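Section 4: Setting up the toy sorting mat

I wrote this section after my third round of setting up the Flodo mat at home, so it's the way I do it now and a little different from the card in the box. If you have the older Olton mat, the steps are the same except for the corner clips (see the note after step 3).

Before you start, clear a table or a patch of hard floor. I've tried it on carpet and the mat creeps all over the place!

1. Unroll the mat with the soft side up and leave it alone for 2 hours. Overnight is even better if it has been in the tube since November, like mine was.

2. Flip the corners back the wrong way for a minute if they still curl. Don't iron it. I know it's tempting, but the backing goes sticky and you'll be scraping it off your ironing board (ask me how I know).

3. Press a clip onto each corner until you hear the click.

Note: The Olton clips slide on from the side and don't click. Push until they stop, then give a gentle tug.

4. Run a lint roller over the surface. Crumbs and fluff show up on the dark fabric way more than you'd expect, and I usually do a second pass.

5. Put the big toys down first, then the middle-sized ones, and save the tiny stuff for the tray.

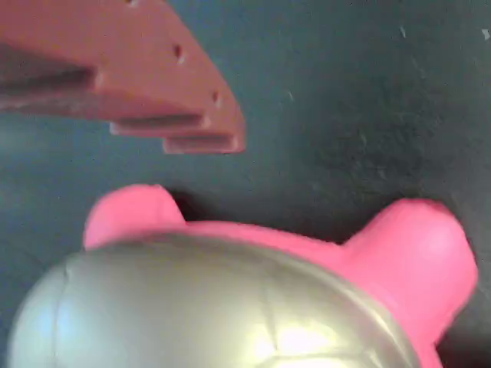 Big rounded toys need a bit more thought than blocks and cars. They roll, they lean on each other, and they always seem to pick the edge of the table. I like to put a bright one down as a marker and build the group outward from it, and the pink piggy is great for that, with those two round ears you can spot from across the room. The shiny silver-gray dome can go right up in front of it, so long as you can still see enough pink to know which group you're looking at. Leave a hand's width of bare mat on the far side so you can reach in from there too.

6. Work outward from your marker toy until the group is done, then start the next one. My groups are "animals and friends," "things with wheels," and "no idea." Yours can be anything you want.

7. Write the group name on a Hafstein label and stick it to the bin, never to the mat.

Caution: Check anything that might be a coin bank before you tip it over. I once sent 38 pennies under the fridge.

Caution: Keep the small parts tray out of reach of little kids the whole time, including while you answer the door.

8. When everything is in its bin, shake the mat outside and roll it with the soft side in. Snug is fine, tight leaves creases.

Spare clips are part number 3566 in the Zostden catalog. Bjartur Lauritsen wrote the original card and his folding diagram is still the best one, so keep it in the tube with the mat.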